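Gripper misses blocks lying near the bin wall, fine in the middle

Asked by plindero_shop, July 8, 2024
Tags: bin picking, gripper, home build

I'm building a bin picking cell in a shared workshop. The arm picks painted blocks out of a metal bin. In the middle of the floor it gets nearly all of them. Close to the walls it stops short, or a finger touches the wall and the controller faults with code 3089. I have the approach speed at 100 and have already redone the hand-eye calibration. Is this a planning problem or a bin problem?

2 answers

Answer from Gelov (accepted)

Bit of both. If the approach is always straight down, the bracket reaches the rim before the fingers reach the floor. Let the planner tilt the wrist away from the nearest wall, and add the wall slope to your collision model. Most people enter the bin as a plain box and it isn't one.

Also check that the bin can't move. Mine crept a little with every bump, and after 700 picks the calibration was useless. I clamp it on both sides now — ordinary spring clamps hold fine — and put blue tape on the table as a reference.

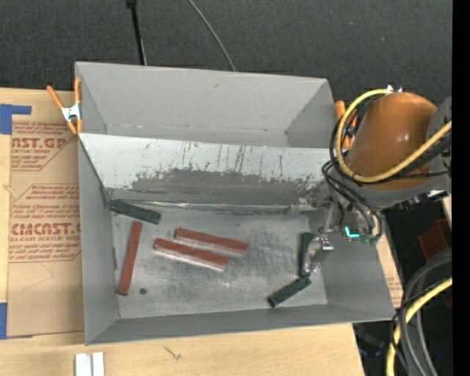
The divider matters too. Model it as a solid sloping plane, and give any block resting against its foot a lower score so the arm leaves it for last. By then there is more room to come in at an angle.

Answer from leung_b

Had the same fault, slowed it down and it went away. Try 50 maybe. Didn't touch anything else.

Comment from plindero_shop: Tilt helped a lot. Clamps going on tonight.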